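Learning Zone > Machines > Robots > Open day at Toltberg

What does a robot arm do all day?

Every November the Toltberg workshop opens its doors to school groups. Visitors see a robot arm called Usuga, which practises moving small things on a table. The talk lasts 28 minutes and you stand behind a yellow line.

A robot arm has joints, like your shoulder, elbow and wrist. Each joint has a motor. A computer tells every motor how far to turn, and the last part of the arm ends up in the right place. The part on the end is called the tool.
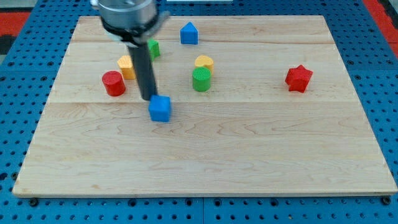
Pushing is harder for a robot than it sounds. A push in the wrong spot makes a block spin instead of slide. Shape matters too: a cube has flat sides to push against, but the red cylinder is curved, and the star has points and folds all the way round. The tool is a plain rod with a blunt tip, so it has no fingers to hold anything steady.

The computer program is called Fusa. It works out where each block is, picks a direction and moves the tip a short way. Then it checks again. One practice run has 54 of these small moves.

Groups of up to 26 can visit. The Mesitz bus stops outside.

Shares: 28 | Comments: 2

Comments

class4_owls: Does it know the names of the colours?

bramblejam: We went in the morning. My son wanted to know how fast it can go and they said it is set slow for visitors.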